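Section 2: Planning and Budgeting for Your Glove Station

Before you open the catalog, please pour yourself a coffee and read this section to the end. It is tempting to order the gloves first and sort out everything else later (we have done it ourselves!), but the gloves are only one line on the list, and the smaller lines are the ones that hold people up. Figures and part codes in this section were last checked on 2/24/20.

2.1 Measure the room

1. Pick the table you will record at and leave it where it is going to stay. A plain table with nothing fixed to the top is fine, and you may well own one already.

2. Sit down at it and stretch both arms forward. Mark how far you reach with tape. Your objects need to live inside that line, and so does the budget for them.

3. Measure from your chair to the nearest wall outlet. If the answer is more than 9 feet, add the long Bulora power lead to your order now, as the standard one will not get there.

4. Leave space for the computer and a path to walk behind it. Cables on a floor have a way of finding feet.

Caution: Do not run the glove charging leads under chair casters. Replacement leads are not covered by the Zetden warranty.

2.2 Choose your objects

You don't need anything fancy. Our own starter task is a kitchen one, moving a soft filling between small containers and bowls, and everything in it can come from a housewares aisle. Bright, plain colors are a help later on when somebody has to sort through the recordings, and plastic forgives a drop.

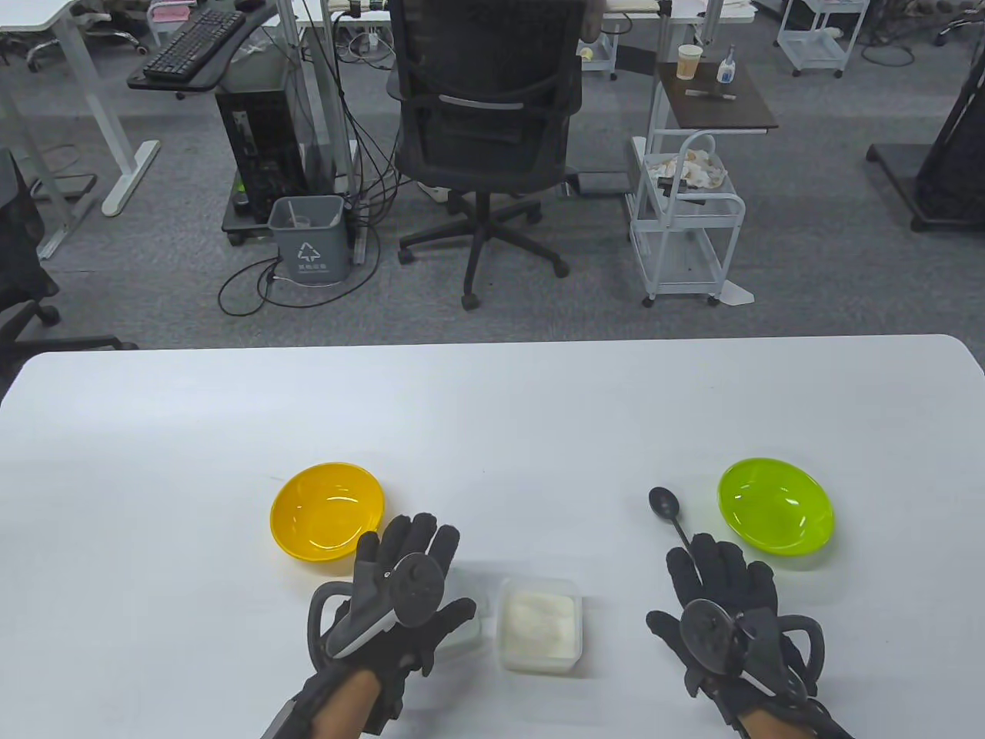
Figure 2-1. Gloves on, palms down, with bowls, containers and spoon set out on the table.

5. Write down every object the task calls for, then buy two of each. Bowls crack, spoons wander off to the break room, and a replacement in a slightly different green is a nuisance halfway through a project.

6. Set aside $80 for objects and refills per task. If you plan on several tasks, let them share the bowls.

2.3 Count people, then gloves

7. List everyone who will wear the gloves, with their hand sizes. One pair can be shared by people of the same size, taking turns.

8. Add wrist and forearm straps for each wearer. Straps are sold in packs of 12 under the Aasen name and they do wear out, so put a spare pack on the first order.

9. Estimate your recording hours. We suggest a full strap change every 200 hours, and you can spread that cost over the year.

Note: Shipping from our Lesutgate warehouse is charged by the order, so one larger order will nearly always cost you less than three little ones.

If your list looks long, or you are unsure about sizes, send it to Hertta Pelkonen in customer planning before you ask for a quote. She will go through it with you line by line at no charge. Orders for August delivery should be placed by the end of the month before.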